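Two Fingertips, One Bench: Comparing Gripper Tips and Controllers on the Plimach Two-Arm Setup
Final project report, Robotics Lab II, Flotitz Technical College
Submitted 13th June

1. What we set out to do

The original proposal, written in March by people with more sleep and fewer facts, promised a full comparison of three grippers, two arms and four controllers. The report you are holding compares two fingertips and two controllers. Our supervisor described this as "a healthy narrowing of scope." We described it in other terms, in the hallway.

The question that survived is a small one. Our bench has two arms facing each other, and they are supposed to handle household things between them: boxes, cloths, bottles, whatever is lying around. Does it matter more what the fingers are tipped with, or how the arms are told to move? Everybody we asked had a strong opinion. The opinions were evenly split, so we had to run the trials.

2. Equipment

Both arms are the standard Plimach teaching arms, bolted to a black frame that runs along the edges of a wooden worktop. The bench predates the course. It is heavy, it is level if you don't check too carefully, and its wood grain confused our first object detector so thoroughly that it reported knots as bottle caps for an entire afternoon.

The stock fingertips are hard plastic. The alternative is the Carhuamaca soft tip, a yellow sleeve that presses over the end of the finger. Fitting one is supposed to be a matter of seconds. Removing one is a matter of pliers.

For control we used the Ratlow position controller that came with the lab, which moves to a point and stays there whatever it happens to be squashing, and our own force-limited version, which gives up when the motor current climbs past a threshold. Writing ours took most of the semester. Finding out that the threshold had been entered in the wrong unit took most of what was left.

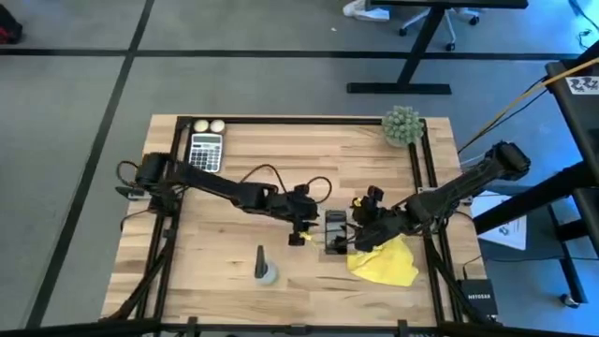
The trials were all done with clutter left on the worktop. We argued over this. A bare bench gives cleaner numbers, and one of us still thinks we should have used one. The other two pointed out that the proposal says "everyday conditions" in the first paragraph, and that an arm which only works on a bare bench is an arm for picking up nothing. The clutter stayed, and so did the argument.

3. Procedure

Every trial used one of three tasks. In the container task, one arm steadied an open container while the other gripped the rim and shifted it sideways. In the cloth task, an arm picked up a crumpled cloth and put it down inside a marked area. In the bottle task, an arm lifted a small bottle and stood it up again. A trial counted as a success if the object ended where it should, the right way up, with no human hand involved. Catching the bottle before it hit the floor was ruled to be a human hand.

We ran 542 trials in all, spread over every combination of tip, controller and task. A further 164 were thrown out before analysis, mostly for calibration drift, plus one long evening when the left and right arms had been swapped in the configuration file and each was carefully performing the other's job.

The controllers logged joint angles and motor currents throughout. We also saved 1,956 still frames for checking disputed outcomes by eye. We recommend that next year's group save fewer, or have fewer disputes.

4. Results

Soft tips won on the container task with either controller. The rim is thin and smooth, and the hard tips tended to slide along it until they ran out of rim. With soft tips the container mostly went where it was told, although the position controller liked to squeeze it first, as if to make a point.

The cloth was a disappointment to everyone who had bet on the soft tips. They gripped it beautifully and then wouldn't let go. In many of the failed trials the cloth had been lifted, carried and lowered without trouble, after which it rode back up again on the finger. Hard tips dropped it cleanly. They also missed it more often on the way down, a flat fold being a hard thing to pinch, and the two kinds of failure came close to cancelling out.

On the bottle, the controller mattered far more than the tip. Under position control a grasp slightly off center pushed the bottle over before the fingers had closed. Our force-limited controller stopped early enough that the bottle usually stayed up. It sometimes stopped so early that it never picked the bottle up at all, and hovered there with its fingers lightly resting on the sides. These were scored as failures, over the objections of the person who wrote the controller.

5. Problems

Cables. Both arms trail them in loops, and a loop that clears the bench in one pose will snag a finger in the next. We rerouted ours several times and never found an arrangement that suited all three tasks.

The arms also share the middle of the bench and have no idea that the other one exists. We kept them apart by giving each a turn, enforced in software. When both were needed at the container, the waiting arm was locked in place, so what we call two-arm handling in the title of our proposal is closer to one arm working and one arm being furniture.

Finally, the soft tips wear. By the last week one had developed a shiny patch and its results had started to slide, in both senses. We did not record when the patch appeared, so we can't say which trials it affected.

6. Recommendations for the next group

Keep the soft tips for rigid objects and put a release motion (a small wiggle on opening will do) in the code before trying cloth. Log the age of each tip. Check the units on every threshold. Label the arms LEFT and RIGHT with tape, in large letters, and decide beforehand whose left you mean.

The force-limited controller is in the course folder, along with the trial sheets and a list of known faults. The list is the longer file.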